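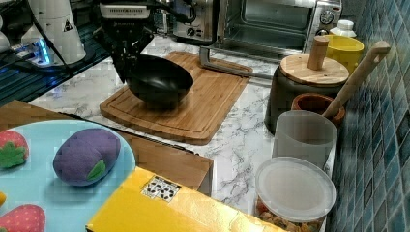

A thread on induction cooktops, wiring and what the numbers on the box mean, written after replacing the gas range in a rental unit in Altthorpe. It is long. Mute if you are not in the middle of a kitchen.

1/ Start with the breaker panel, before you look at a single appliance. Write down the main rating, the number of free slots, and every two-pole breaker already in use. In my case: dryer, water heater, and one labeled "AC?" in pencil. The question mark was correct. It fed nothing.

2/ A full-size induction cooktop in the US wants a dedicated 240 V circuit, commonly 40 or 50 A. The manual gives the required size. The manual wins over the listing page, the salesperson, and this thread.

3/ Gas ranges usually sit on a plain 120 V outlet for the igniter and clock. That outlet is no use to a cooktop. Budget for a new cable run. Mine was 56 feet from panel to kitchen by the only path that avoided opening a tiled wall.

4/ Cable cost is set by length and gauge. Labor cost is set by what is between the panel and the kitchen. Unfinished basement below: easy. Slab and a finished ceiling: get three quotes. My lowest and highest were 16 hundred dollars apart for the same run.

5/ Ask each electrician for a load calculation in writing. One of mine skipped it and went straight to recommending a new service panel. The other two did the arithmetic and found the existing service was fine.

6/ Gas line: have it capped by somebody licensed for it, and keep the paperwork with the permit. The inspector in Altthorpe asked for both on the same visit.

7/ Now power. Burner wattage on the box is nearly always the boost figure. Boost runs for a limited time, 10 minutes on the unit I bought, then drops to the normal maximum. Compare normal to normal.

8/ Many cooktops share power between paired zones. Put one on boost and its neighbor is throttled. The pairing is usually front to back on one side. Check the diagram in the manual, and put the two big pots on opposite sides.

9/ Pan compatibility: if a magnet sticks firmly to the base, it will probably work. If it sticks weakly, expect slow heating or an error code. Plain aluminum and copper do nothing on most home units.

10/ Base diameter matters more than rim diameter. The coil couples with the flat part touching the glass. A round-bottom wok on flat glass heats a small circle and little else. Flat-bottom versions exist and are adequate.
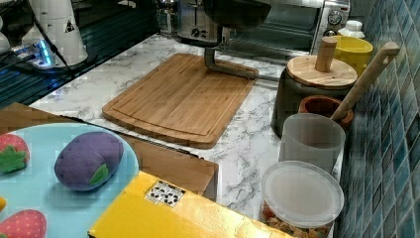

Bamboo board on the counter, toaster and toaster oven behind.

11/ Countertop appliances belong in the plan too. A toaster and a toaster oven on one 15 A circuit will trip it if both run at full power. Do the addition from the rating plates. Kitchen counters under current code get at least two 20 A small-appliance circuits, but older kitchens often have one of whatever was in the truck.

12/ Cutout dimensions are not standardized in any way you can rely on. The Guillot I first ordered needed an opening wider than my base cabinet allowed. The Komolmont fit with a quarter inch to spare on each side. Measure the cabinet interior as well as the hole.

13/ Clearance below: the unit pulls cooling air from underneath. A drawer directly under it is often allowed with a gap and a divider panel. Foil and paper towels do not go in that drawer.

14/ Noise. Fans run during cooking and for a while after. Thin pans buzz at high power. Layered bases buzz too if the layers are not bonded well. A heavier pan fixed most of it for me.

15/ Low settings are where cheap units fail. They pulse full power on and off instead of modulating. You can hear it clicking, and you can see a sauce boil and stop, boil and stop. Ask to try a display model with water in a small pan. The showroom in Breltthorpe let me do this with my own saucepan.

16/ Time to boil two quarts went from 10 minutes on the old gas burner to a bit under five. Same pot, lid on, tap water both times. One trial each, so treat it accordingly.

Addendum: several replies asked about breaker size versus nameplate. Use the figure in the installation instructions for the exact model number, including the suffix. Two units with the same name and different suffixes had different requirements.

Second addendum: permit closed in August. Inspection took less time than finding parking.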